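Ticket 285: Lighting and ceiling fan, main workshop, Fodetti building
Status: **Open, awaiting parts**
Priority: 3

Occupants of the main workshop report that one of the fluorescent fittings flickers for several minutes after the lights are switched on. A low hum has also been reported from the ceiling when the ventilation is running. The matter was first raised in April under ticket 258, which was closed without a site visit.
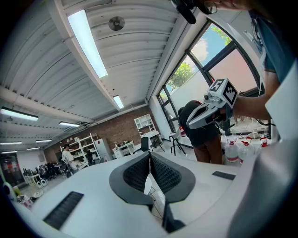 ### Electrical and ventilation

The ceiling is white corrugated metal, and the tubes are mounted at that level near the beam leading to the window wall. Access will require a platform. The round grey unit near the top centre, between the ribs, is to be checked for loose fixings as a possible source of the hum.

Action taken to date:

- Lighting circuit reset at the switchboard at 8:15 am. The occupants advised that the flicker returned the next morning.
- Replacement starters ordered from Tesier, order no. 992.
- Mosach asked to quote for platform hire.

Before the platform is brought in, the floor below the fittings must be cleared. Furniture is to be moved toward the walls and cables taken up. The refrigerator may stay where it is, provided that its door is kept closed while work is carried out overhead.
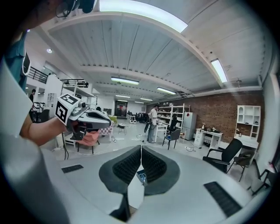 *Main workshop, with shelving unit, refrigerator and ceiling lights.*

Kuo has confirmed that the upper level is outside the scope of this ticket. Any fault found there is to be logged separately.

Next update: on receipt of the Mosach quote.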